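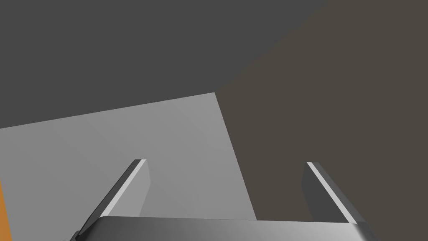 Last changed: May, 6:40 PM (title edited by moderator)

Goel Simulation Board > Collecting demonstrations > Wrist view with almost nothing in it: keep or remove?

zixuan_t
Hello all. I am recording demonstrations in Goel for a pick policy, with only the wrist camera as the input. We have 40 episodes accepted until now and I am reviewing them one by one before the first training.

My problem is the frames of the kind at the top. The fingers are open, nothing is between them, and the view is one pale gray panel, the dark plane and the brownish one. The orange is only a thin strip at the left edge. A person who did not record the episode cannot say from this which way the arm should go next.

In 13 of the episodes there is a long part of such frames. I see two ways. One is to cut these parts and keep only the frames where the target is well in view. The other is to keep everything and hope that the policy learns something from the panel edge. I prefer the first, but I want to hear from people who have tried it.

Zixuan Tan, Clomelbridge

palletjack
Cut them. You are asking the network to give an action from a gray polygon. If two operators went different ways from a view like this one, the policy will learn the average of the two, and the average is to stand still. I have seen this many times with flat shaded scenes.

ycaceres
I don't agree with palletjack, sorry. If you cut these frames, the policy will still arrive in such places when it runs, and then it has no example at all of how to leave them. The boring frames are the ones where it must recover.

I would keep them and repair the input. First thing, do you give a history? With one frame you have lost the information that the orange was larger a moment before. Or smaller, I can't know it from one frame, and your network can't either.

Yaneth Cáceres

zixuan_t
No history at the moment. One frame and the gripper opening. I did not want to make the model big before I have a result with the small one.

palletjack
Yaneth, with history it will copy the last motion and nothing more. We had a policy that was perfect on the validation set and on the arm it only continued to drift in the direction where it had started. Please test this before you advise it to a beginner.

ycaceres
I did test it. Three frames with a gap between them, not 18 in a row as some people do. And drop the history at random during training. Copying is a real problem, I accept this, but it is a smaller problem than a hole in the data.

Also Zixuan is not a beginner, he reviews his episodes by hand, most people here don't.

brarport_lab
A different point, if I may. All surfaces in this view have clean shading and no texture. The strongest edges are the panel edges and the light borders of the fingers, and the fingers are fixed to the camera, so for direction they tell you nothing. Before deciding about the cutting I would put textures on the planes and render the same episodes again. If you saved the states you don't need to record anything a second time.

We did it with a Bravus hand model and the far approach became usable. The near approach did not change much.

zixuan_t
I saved the joint states and the object poses, so to render again is possible. The lights I did not save — they were changed by the randomizer and I kept only the seed. I hope the seed is enough.

brarport_lab
It is enough if you didn't update Goel between. The order of the random calls was changed in version 3, and the same seed gives other lights.

zixuan_t
I updated. Then the lights will be different. For my purpose I think this is acceptable.

gripnotes
Can I ask why there is no second camera? A fixed one from the side would end this whole discussion.

zixuan_t
The real cell in Clomelbridge has no good place for it. There is a door on one side and the other side is used by a different group. So wrist only, it was decided before I came.

palletjack
Then I change my opinion a little. If wrist only is fixed, keep the frames but give them a low weight. And check the 13 episodes for pauses. An operator who sees a picture like yours stops the hand to think, and these zero actions are what kills you, more than the gray.

ycaceres
With this I agree completely. Remove the pauses, keep the motion.

zixuan_t
I checked four of them this afternoon. In every one there is a pause, the longest is 40 steps. I feel a little stupid that I looked only at the pictures and not at the action plots.

My plan now: remove the zero actions, render again with textures, train once with one frame and once with three. The weight I will leave equal in the beginning, otherwise I change too many things in one time.

palletjack
Equal weight is a mistake in my opinion, but it is your GPU.

ycaceres
Please post the action plot of the longest one also, before and after. And write which gap you used for the history.

zixuan_t
I will. The rendering is started, 18 episodes are done.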